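Section 4. Planning the Purchase of a Two-Arm Work Cell

Please read this section before you ask for a price. Most of the delays our customers report to us started in the purchase plan, and very few of them started in the robot.

4.1 Write the task list

1. Write down each task the cell must do in its first budget year. Use one line for each task, and name the real objects. "Sort small parts" is not enough. "Put toy bricks in bins by color" is enough.

2. Mark every object that is soft, long or shiny. Tubing, cable and cloth need more test time than hard blocks, and test time is a cost.

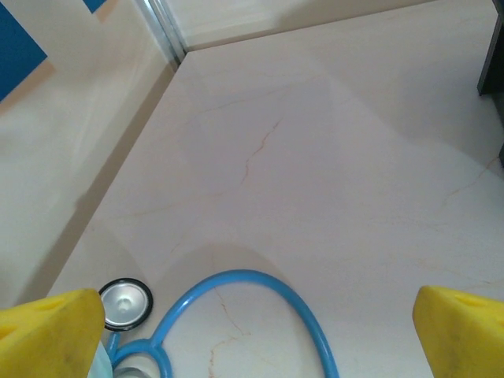
3. Give each marked object its own line in the budget, with the hours of the person who will do the trials. At Virnberg the first plan had no such line, and the training money was spent on trials before January.

Note: Do not remove a difficult object from the list to make the price lower. If you add it later, the supplier must make a new offer.

4.2 Choose the fingers

4. Decide the finger type for each line of the task list. Printed lattice fingers are light and can be made again in your own workshop. Solid fingers have a longer life in our experience, but they must be ordered.

5. Order spare fingers together with the arms. We recommend 4 pairs for one cell. Fingers become scuffed in normal use, and a later order has its own shipping cost.

6. Put the bins on the same order if the task is sorting. When the bin has the same color as the part, the camera has a harder job, so ask the supplier to make the trial with your own bins.
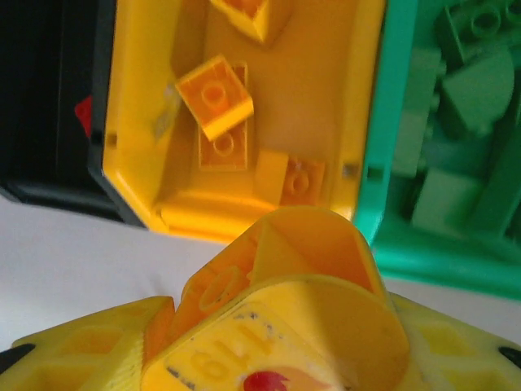 Page 9

Caution: Never mix fingers from two suppliers on one arm. The screw pattern can look equal and still be different in depth.

7. Ask for the finger drawings in writing. If the supplier does not give drawings, write this in the offer comparison as a risk.

4.3 Prepare the budget sheet

8. Divide the sheet in two parts. The first part is for things you buy once: arms, rail, frame, wall panels, table, control boards. The second part is for things you buy again: fingers, cables, tape, and work objects such as bricks.

9. Keep a reserve of 2000 in the currency of your order. It is for the small parts that are missing on the first day. Mr. Zlatko Karagiannis, who made the plan for the Sernbridge cells, keeps this reserve in the second part of the sheet, so it is renewed every year.

10. Buy work objects in more than one size and more than one color. Mixed sets with bigger toy pieces cost little, and they give a better trial than a bag of equal blocks.

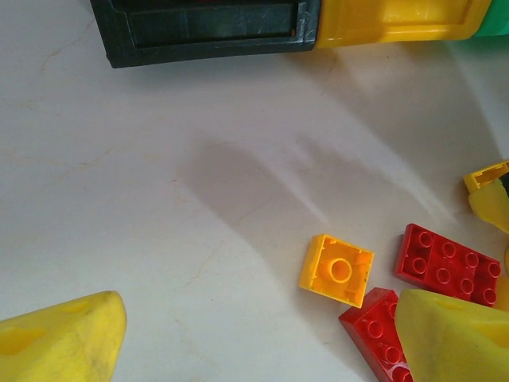

Can we start with one arm and buy the second arm later?
It is possible if the rail is ordered in full length from the start. The short rail has no place for a second base, and to change it you must take down the whole cell. Please calculate the price of both ways before you decide.

4.4 Measure the place

11. Measure the floor with the doors of the room open. Add the space where the operator stands, and the space to take out one arm for service.

12. Check the reach on paper. Draw the table, the rail and the bins, then draw the working circle of each arm. The arms must both reach the middle of the table, and the bins must be inside the circle of the arm that will fill them.

13. Plan the cable path. A cable which goes from the base to the gripper needs free loops at the elbow and at the wrist. Include one spare cable for each arm.

Caution: Personal things and tools on the table take working area. Plan a shelf outside of the enclosure for them, and put the shelf in the budget.

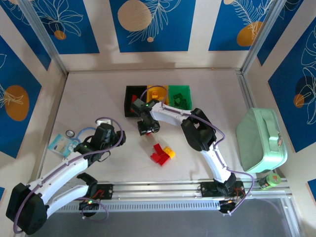
4.5 Compare the offers and place the order

14. Ask for a minimum of 2 offers with the same task list. Send the list without changes to both suppliers.

15. Check that each offer includes delivery, first assembly and one day of training. The Ionescu form in the back of this manual has a field for each of them.

16. Send the signed order to Zlatko Nedeljković in our Mustevport office. Orders which arrive on Monday before noon are entered the same day.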